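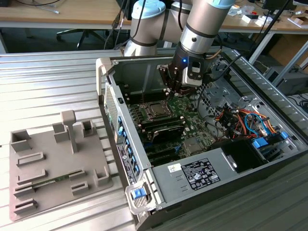 It's the memory that goes wrong first, Adjoa Ackah told the group standing at the bench, and it goes wrong by less than the thickness of a fingernail.

Ackah sets up the cell at Mumeo, a repair and reuse shop in Vulovbridge that takes in retired office computers. The arm works over an open tower laid on its side on a ribbed aluminum table. Most of the upkeep has little to do with the arm.

Her day starts with the fixture plate. It is 3D-printed, and its slots hold memory modules where the gripper can reach them. Printed slots wear. Ackah tries a module in each one by hand, and if it rocks, she prints a new plate. The shop has gone through 2 since May.

Next comes position. She brings the gripper down over the memory slots at low speed, stops short of the board, and looks from the side. If the fingers are off line, she corrects the taught point and runs the approach again. A full check takes her 970 seconds. It used to take longer, before she wrote the steps on a card and taped it to the controller.

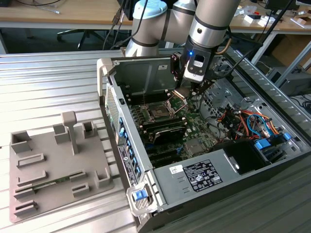

The gripper over the processor area of an open tower at Mumeo.

The fingers get wiped with alcohol and checked for nicks. Cables get checked at every joint, with the arm moved slowly through its full reach. Ackah logs each fault in a notebook. By this summer it had 618 entries, and a good part of them say the same thing: case not seated against the stop.

Murine, the firm that installed the cell, wanted to handle the resets by phone. Mumeo paid $830 for a training course for Ackah instead. She still calls them when the controller throws a code she hasn't seen.

Filed under: Work & Machines
14 shares | 3 comments
Contact us | Back to top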